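Last updated: October
Home Issues Authors Submit Contact

4.2 Sorting small handwear

The third item class was children's winter gloves. Gloves came out harder than socks and hats, mostly on account of left/right. Socks have no side. Hats have no partner. A glove has both problems, and a padded one hides its thumb when it folds over.

Items came from the Grelness lost-property shelf, which takes in far more handwear than anything else between first frost and spring. The full intake log for the site runs to 2174 entries, of which almost 500 are single gloves or mittens. Chaturvedi went through the log by hand. Entries with no color noted were dropped (see 3.1), so were entries marked "wet, binned".

Sorting rule as given to the sorters, unchanged from the Torkville pilot:
- lay each glove flat, fingers away from you
- cuff toward you, open side not tucked
- match on cuff first, then palm, then back
- gloves go in the box, anything else stays out

The cuff-first part was Selvanayagam's idea. In the pilot people matched on main color and got it wrong a lot - two pink gloves are not a pair just because they are pink, and the same glove can look like two different products depending which side is up. A gray palm and a pink back, for instance. Laying them fingers-away fixed some of that but not all of it.

Printed motifs were expected to help. They did, when visible. On quilted gloves the print often sits on the back of the hand near the cuff and part of the lettering goes into a fold, so sorters were told to smooth the back before reading it. Several did'nt. We left those runs in.

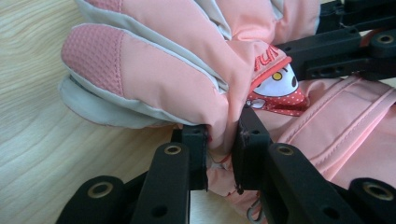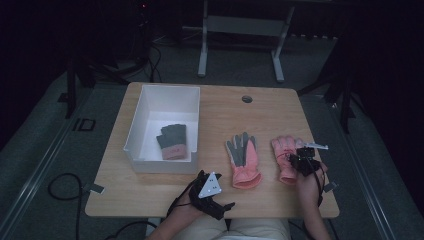 Figure 5. Pink children's gloves on a light wooden table.

Why not just clip each pair together at intake?
Because most of them arrive as singles, often days apart, and a clip only works once both halves are in the building. Grelness does clip pairs that come in together. Those never reached the sorting table and are not in our numbers.

Errors fell into two kinds. Wrong-side errors, where two lefts were put together, and wrong-mate errors, where the side was right but the glove belonged to a different pair. Wrong-side was the more common of the two in padded gloves and hardly showed up in thin knit ones, probably the thumb again. Howlader coded all the runs, Leung recoded a subset of 8 without seeing the first codes. They disagreed on one, a mitten with the thumb seam nearly in the middle, now listed as "side unclear".

Size was not recorded. It should of been. Kodikara raised this after the Monday session and by then half the stock had gone back to owners, so no way to redo it. We come back to size in section 6, with the Jultska mittens.

We use cookies to remember your reading preferences. Accept Manage settings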